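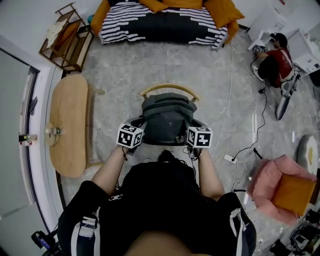 Ilton Evening Institute
Household Skills, Unit 8: The Bag and the Chair
Notes by Myrto Tzanetos

Bring to class: the bag you use most, unimproved. Please don't tidy it the night before. I can tell, and so can everyone else.

1. Where bags live

Most homes have a hook for the bag, and most bags live on a chair. We covered hooks last term and I have no wish to reopen the matter. For this unit we accept the chair and work with it.

A backpack sits best on a seat with its base flat and its top handle up. If it slumps forwards, the weight is in the front pocket, where you have put the keys, the charger and whatever you were given at the dentist's. Move the heavy things to the panel that goes against your back. Your shoulders will notice before you do.

Straps: let them out before packing, tighten after. Tuck them in if the chair is one people walk past.

2. Emptying

Work sitting down, with the bag in front of you at knee height. Standing leads to rummaging, and rummaging is how the Bomell flat exercise took 232 minutes.

Take everything out on to a flat surface beside the chair. A small side table will do if it has been cleared first. Open every pocket, including the one you believe is empty. Turn the bag upside down over newspaper and shake it. Crumbs are normal. Anything that was once a banana should be reported to the tutor quietly.

Sort as you go: goes back in, lives elsewhere, bin. A fourth pile marked "might need" was permitted until March and is no longer.

3. Bottles

Stand them up. A bottle on its side near the edge of a table is a bottle on the floor, given time. Tighten the cap, wipe the outside, and carry it in a side pocket if the bag has one. Never share a compartment between water and paper. See the Younis handout, or what remains of it.

4. Beds, shelves and other temptations

The bed is not a sorting surface. Dark patterned blankets swallow pens, earphones and small change, and you will find them at 11 at night with your hip. Open shelving is for things you have finished deciding about. A cloth thrown over a shelf doesn't count as a decision.

5. Homework

Empty and repack your bag once, timed. Write down what came out and went straight back in. Groups of two, please; the Tredanholm group may work as three but must sit apart.

Next session is in Room 13. The chairs there are worse.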